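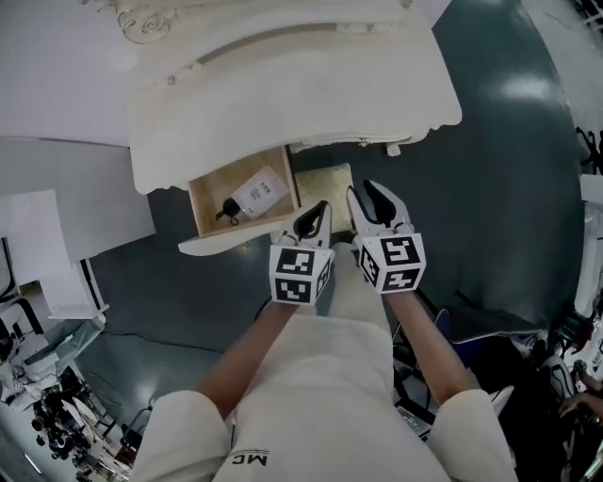
I'll start with what we wanted out of the Altari kit, and it wasn't much: a pair of hand-held grippers that one person could pick up and use to record household tasks, with no robot in the building. Most of our tasks are dull ones, and drawers are the worst of them. A drawer like the one in Figure 2, with a shaped front and a light wooden interior, is a good test for any gripper, as the jaws have to get in over the front panel before they can go for a flat card or a thin black cord. The printed marker cubes sit at the base of each gripper, just ahead of the wrists, and I was glad of that, because my old Veltari pair had them near the tips and they bumped into everything!

I tried the kit for 14 sessions, all with the same furniture, and I got on with it pretty well. The grip feels natural after a while (my thumbs did complain at first), and the pads on the jaws are soft enough that I stopped worrying about the paintwork.

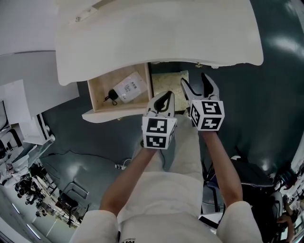
Arain Notes on Applied Robotics, Vol. 14, No. 2

Figure 2. Bedside cabinet task with the drawer open, both grippers in hand.

Setting up is where I'd grumble. The Prultevus software that comes with the kit wants each gripper calibrated separately, and if you swap hands by mistake it carries on quite happily and you only find out when you play the session back. I did this twice. A coloured band on each handle would sort it out, and I've told the makers so.
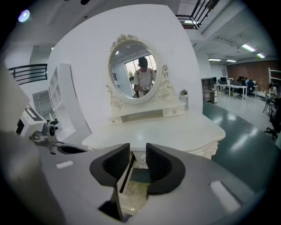 They wrote back in December to say a new handle was on the way, so I may be moaning about something that's already fixed. The playback tool, on the other hand, I really liked. You can line up the views from both grippers, drag along to the bit you want and trim it there and then, which saved me a lot of fiddling with separate files.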